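In Defense of Eating Dinner Too Early

I ate dinner at 4:45 yesterday and I'm not sorry.
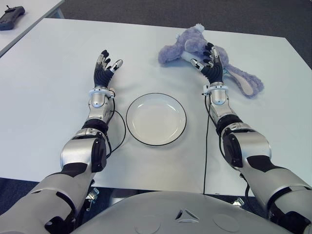 My husband thinks this makes me 90. My sister calls it "late lunch" in a voice I don't care for. But I have been an early eater for 2 years now and I'd like to make my case, mainly to the people who keep inviting me to things at 8.

It started when I took the morning shift at work. I was up before six, starving by four, and I'd stand at the counter eating crackers until it was a respectable hour to cook. By then I'd had most of a sleeve of crackers and didn't want the dinner I was making. One afternoon I thought, who am I waiting for? So I made the pasta. I had the whole evening left over! I called my mom, I fixed the hem on a coat that had been on the chair since December, and I was still in bed by 9.

People get weirdly moral about this. Vinh Đỗ, who I've worked with forever, told me that dinner is supposed to be the end of the day, like a curtain coming down. I get that. I grew up in a house where you did not touch a fork until my dad was home, and some nights that was pretty late. But half of us work strange hours now, and the old dinnertime was built for somebody else's schedule.

Restaurants are where it really pays off. There's a place near us called Podon (noodles mostly, and a cabbage thing I dream about) where the wait at seven can eat up your whole night. At five I walk in and pick my table. The server has time to talk. You can hear the person across from you, which at my age I have started to value more than the food.

I'll admit the downsides. You do get hungry again, and there's a bowl of cereal in my life that I don't always mention. Friends are harder. My neighbor Birutė Žukauskas hosts a lovely dinner that never hits the table before 9, and I go, and I eat beforehand like a kid before church. She knows. She gives me a small plate and doesn't say a word.

So no, I'm not asking everyone to switch. Eat at ten if you like it – I have cousins who do and they seem fine. Just quit asking me if I'm feeling okay when I say I've already had dinner.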